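My yeast are doing badly

I have spent most of January trying to get a single-celled fungus to glow green, and the fungus has declined. I mention this because my aunt asked again over dinner what I do all day, and "I disappoint yeast" did not satisfy her.

The plan was simple when Naheed Minhas drew it on the back of a seed catalog. You take the gene for a protein you care about, you stick a fluorescent tag on the end of it, and you look down the microscope to see where in the cell the protein goes. Ours is supposed to sit in the membrane of the vacuole, where yeast keep their spare everything. Other groups tag proteins like this before lunch.

We picked 283 colonies. I picked them, I should say, with toothpicks, while Naheed was at a conference somewhere with a beach. Of these, 15 had the tag where we wanted it by PCR. Of the 15, four grew well enough to bother with, and of the four, 2 glowed. They glowed all over, evenly, like a cheap nightlight. That usually means the tag has been chopped off and is drifting around by itself, having a nice time.

Idrisa Laizer thinks it's the linker, the floppy bit between the protein and the tag. His view is that ours is too short and the whole thing folds up wrong, so the cell's quality control shreds it. He may be right. He was right about the incubator, and we heard about that until spring. Thongchai Khamphan thinks I should tag the other end. Thongchai thinks this about every protein, and I suspect about most things in life.

So I've ordered new primers, with a longer linker and (fine, Thongchai) a second set for the front end. They take a few days to come, and in the meantime I've been running a Western blot to see what size the green bits are. If there's a band down near 27 kilodaltons and nothing higher up, the tag is off on its own and Idrisa gets to be unbearable.

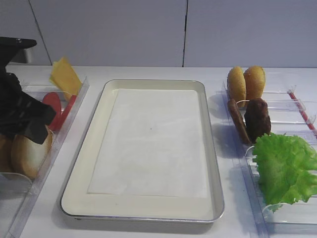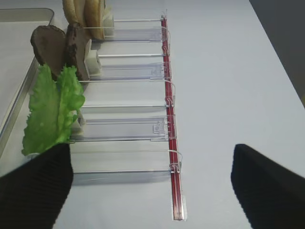
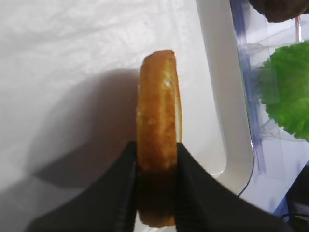
The first blot was blank. The ladder was there, very crisp, and beside it a great deal of nothing. I had put the membrane in with the wrong secondary antibody, one meant for rabbit, when our primary is from mouse. It's written on the tube. It's written on the lid of the tube too, in my handwriting.

Second blot is blocking in milk as I type. Primary goes on at four, then overnight in the cold room.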